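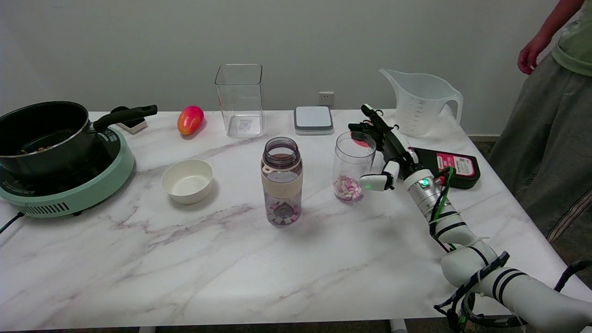 Clilcombe team reports 94 out of 100 on cup-and-bottle task, and asks readers not to get carried away

CLILCOMBE, December - Mulinance, the robotics research company, has today released the results of a study into how a robot hand learns to pick up see-through containers. The headline figure is 94 successful transfers in 100 attempts. The company would like that number to be read together with a second one, which is 56.

The work used a method the team calls Mets. A robot arm with a jointed hand is shown a kitchen-style task by a person, and then has to repeat it with the objects moved about. In the main test the hand takes hold of a clear plastic cup with pink and white candy pieces in the bottom, lifts it, and tips the contents into a bowl. A wide-mouthed bottle holding the same sort of candy serves as a distraction, along with other things found in a kitchen: a saucepan on an induction cooktop, a mango, a measuring jug.

Clear plastic is a well-known nuisance for robot vision. Light goes through it, whatever lies behind shows up inside it, and depth readings taken from it are often wrong. Mets tries to get round this by paying less attention to the outline of the container and more to what is in it. The candy is easy to see, so the system works out where the walls of the cup ought to be from where the candy has settled.

On a tidy table, with the cup in positions close to those used in training, Mets managed 94 out of 100. When the same cup was placed in front of strongly coloured objects, or swapped for one the system had never met, the score fell to 56.

"I have read a lot of announcements in this field and I have stopped believing most of them," said Napaporn Chaimongkol, who led the study. "If we had only put out the first number, somebody would have written that the clear plastic problem is solved. It isn't. We have a trick that works well when there is something colourful at the bottom of the cup. Take the candy out and you are nearly back where everyone else is."

The team recorded 2000 demonstrations for training. Chaimongkol said she was not convinced that this was a sensible amount for such a narrow skill, and that a child would need far fewer. An attempt to reach the same result with a smaller set was dropped after the hand began closing on thin air beside the cup.

The study also compared Mets with Breson, the company's earlier method, which relies on depth readings alone. Mets did better in both conditions. The report warns that Breson was tuned for solid objects such as mugs and fruit, so the comparison flatters the newer method. A fairer rival has yet to be tested.

Most failures fell into one of two groups. In the first, the thumb arrived too early and pushed the cup sideways before the other fingers could close. In the second, the grip was sound but the hand squeezed too hard and the plastic buckled. The second group is the more worrying, in the team's view, as the camera often judged those grasps to be good ones. A person stood by the table throughout the trials to reset the objects and stop the arm if needed. Resets are not included in the timings, and the report says so on its first page.

"People ask me when it will be making their dinner," said Chaimongkol. "There is a hob on the table, but the robot was not cooking anything. It was moving sweets about. I would be wary of any film of a robot in a kitchen that doesn't tell you how many takes there were."

Mulinance will publish all of the scored attempts, failed ones included, with the training data and a plain list of the conditions under which each was run. Outside groups are invited to repeat the test with their own cups. The company has no plans to sell a product based on Mets and has not set a date for further trials, which would look at empty containers and at clear liquids.

A public talk on the results will be held at the Mulinance workshop in Clilcombe on Saturday at 2pm. Entry is free. There will be a live run of the cup task, and the team makes no promise that it will work.

Notes to editors

An attempt was scored as a success only if the cup was lifted, emptied into the bowl and put back upright. Pieces of candy that missed the bowl counted as a failure, even if only one was dropped.

The scores of 94 and 56 come from separate runs of 100 attempts each. Both were carried out on the same arm and hand. Results on other hardware may differ, and the team has not tried any.

Press contact: Media desk, Mulinance, Clilcombe.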